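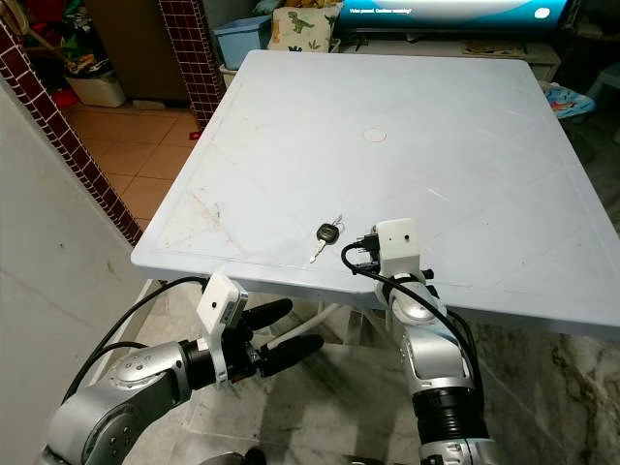

the key, white plastic table, where it lives now apparently

Thread: Spare keys, where do you keep them (and do adhesive hooks ever hold)

mahtab_d
Posted 18 Aug 2023
Ok so locked out again. Second time since we moved. Landlord says no drilling, no nails, nothing, so its sticky hooks or a bowl. Husband votes bowl. I hate bowls, everything ends up in there, batteries, gum, receipts. Anyone renting and have hooks that last thru a summer? Ours is an old building, walls get clammy. Budget is tiny, 13 bucks tops.

sepehr58
Sticky hooks are fine, people just rush them. Wipe wall with rubbing alcohol. Press hard. Then LEAVE IT overnight. Most folks hang stuff in the first 5 minutes and then write angry reviews.
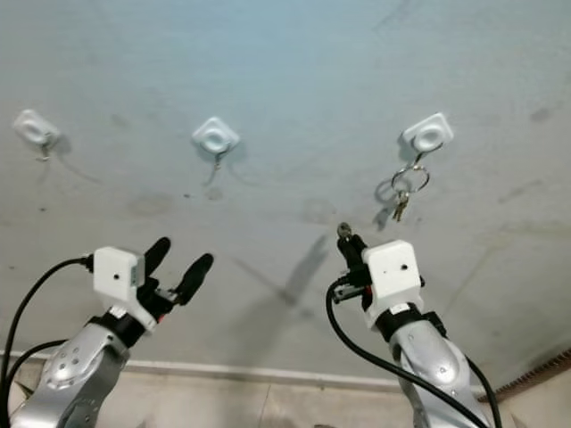 Also don't put your whole life on one ring. Mine had house, car, mailbox, bike lock, my moms place, and a bottle opener. Way too heavy. Split it up, daily stuff on one, the rest goes in a drawer.

Soudabeh R.
Disagree on the alcohol. Took the shine right off my paint, left a dull patch, and they charged me 58 dollars out of the deposit. Damp cloth, let it dry, done.

sepehr58
What paint was that?? Never had that happen in 3 apartments. Cheap flat paint maybe.

Soudabeh R.
Regular landlord paint. The cheapest there is. Thats what renters HAVE.

apostolos_k
Both of you are skipping the real question which is what the wall is. Smooth painted drywall, stick whatever you want. Bare concrete or anything chalky, the glue grabs the dust and the dust lets go. Rub your hand on it. If your palm comes up white forget it till you've sealed it.

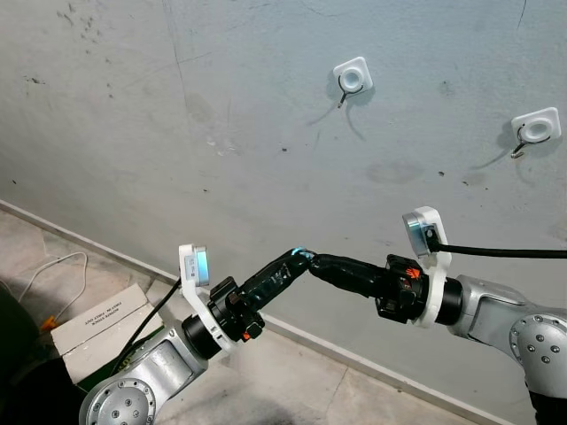

Sealing a patch is easy, one thin coat of primer, but ask first. Mine said yes as long as I painted it back when I left. Took me 2 tries to match the color and it still looks off in the morning.

mahtab_d
Just rubbed it. Palm is a little white, not terrible? Hallway is worse then the kitchen. Might do kitchen. He's still pushing the bowl btw

Soudabeh R.
Bowl is fine! Put a lid on it, no gum problem.

sepehr58
a lid on a key bowl. no. you'll never put them back

apostolos_k
Hooks or bowl, none of it fixes being locked out. You need a spare OUTSIDE the apartment. I had a Skundix lockbox on the railing, the dial froze up in January and I stood there like an idiot. Now a neighbor has one and I have hers. Free.

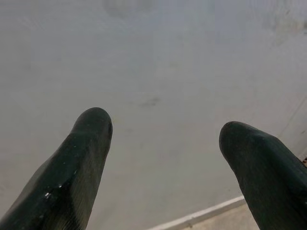 Setareh: neighbor plan only works if the neighbor is home. Mine went away for all of September and guess who slept on her sister's couch. Give out two, different people, different floors.

mahtab_d
Ok two neighbors. I know exactly one. Guess I'm baking something this weekend

Soudabeh R.
banana bread. and get the key cut before you bake, the copy place by me closes at noon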